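Chapter 4
Stock and Storage in the Small Factory

After reading this chapter you should be able to:
explain why a firm keeps stock at all;
tell apart raw materials, work in progress and finished goods;
work out the average stock and the rate of turnover;
discuss the costs of holding too much stock and of holding too little.

4.1 Why firms keep stock

Every firm that makes things must buy materials before it can sell products. Between the day of buying and the day of selling, money is lying on shelves, in bins and on pallets. This money cannot pay wages and it earns no interest. A student who meets the subject for the first time may therefore ask why a firm does not simply hold no stock.

The answer is that supply and demand do not move in the same rhythm. A supplier of steel may deliver only once in a month, while the workshop needs steel every morning. Customers may order garden tools in March and almost none in the autumn. Stock stands between these two movements and takes up the difference. In older books it is compared with the water behind a dam, and the comparison is still useful, although a dam does not go out of fashion and stock very often does.

Let us take the town of Stevcombe, where a firm called Wallberg makes hinges and brackets. Wallberg buys its steel strip from Clomska, a supplier which is cheap but slow. An order needs 36 days to arrive. If the firm waited until the last strip was used and only then ordered again, the presses would stand still for more than a month. Wallberg must therefore order early, and it must decide how early. We shall return to this decision in section 4.4.

4.2 The three kinds of stock

Raw materials are goods which the firm has bought and has not yet worked on. For Wallberg they are steel strip, screws, paint and cardboard.

Work in progress means goods on which some work has been done, but which cannot be sold yet. A bracket that is cut and bent but not painted belongs to this group. Work in progress is the most difficult kind to value, as the accountant must decide how much labour is already contained in it.

Finished goods are ready for the customer. They carry the full cost of materials and labour, so a finished bracket that stays on the shelf is a more expensive guest than the strip it was made from.

The same object can belong to different groups in different firms. For Wallberg a hinge is a finished good. For Xue, a maker of kitchen cupboards which buys these hinges, it is a raw material. When you read the accounts of a firm, always ask first what the firm sells.

4.3 Measuring stock

The simplest measure is the average stock. We add the stock at the beginning of the period to the stock at the end and divide the sum by 2. The result is only an estimate — a firm may empty its shelves shortly before the end of the year, and then the average will look better than the ordinary working day.

The second measure is the rate of turnover. We divide the cost of the goods sold in the period by the average stock, also valued at cost. A high rate means that goods pass quickly through the firm. A baker must have a very high rate, while a seller of pianos can live with a low one. It has little meaning to compare the two, and the rate should be judged only against firms in the same trade or against the same firm in earlier years.

Both measures depend on honest records.
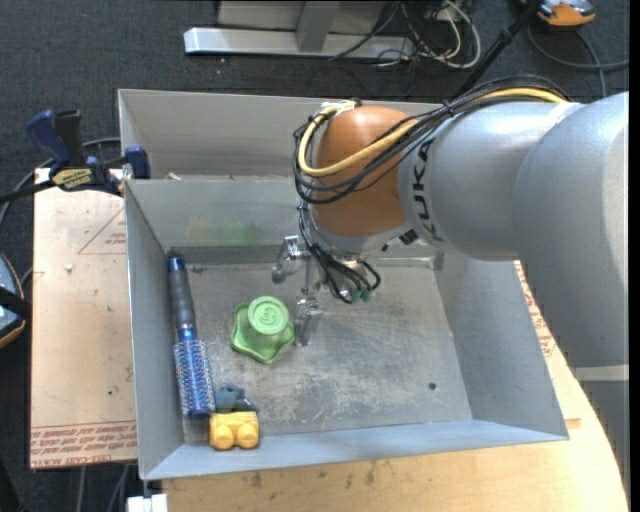

Suppose that the stock book of Wallberg shows 3,000 small brackets, but that a count in the store finds only 1,522. The missing pieces may have been sold without a note, thrown away as faulty, or put in the wrong place. Whatever the cause, the average stock calculated from the book will be wrong, and so will the profit. For this reason many firms compare the book with the shelves several times in a year, taking one part of the store each time.

4.4 When to order again

The level of stock at which a new order must be sent is called the reorder level. To find it, we multiply the daily use by the number of days that the delivery takes, and we add a reserve for bad luck. This reserve is called the safety stock. Its size is a matter of judgement — a careful manager will look at how often the supplier was late in the past, and at what one day without material would cost.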